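Home Explore Notifications Lists
Search posts Go

Ailsa Lennox
Sorting the phone case drawer this month. Starting with the pink one. 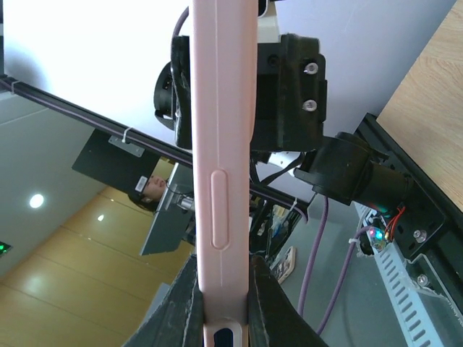 Pale pink case, side on. Raised button slot, seam, cutout at the bottom.

Ailsa Lennox
Got it at a shop in Zerkbridge in December. The button side is what I check first on any case - if the slot is stiff I stop using it.

Ailsa Lennox
This one goes in the keep pile. The two Wellier ones are going, both too slick to hold.

Ailsa Lennox
Shona Gillies asked what I clean them with. Dish soap and an old toothbrush, up to 200 strokes if it's bad. Then a towel.

Ailsa Lennox
Clear cases next - they've all gone yellow.

Recent
Drawer dividers, cut to fit
Which chargers I kept
Old cables, part 2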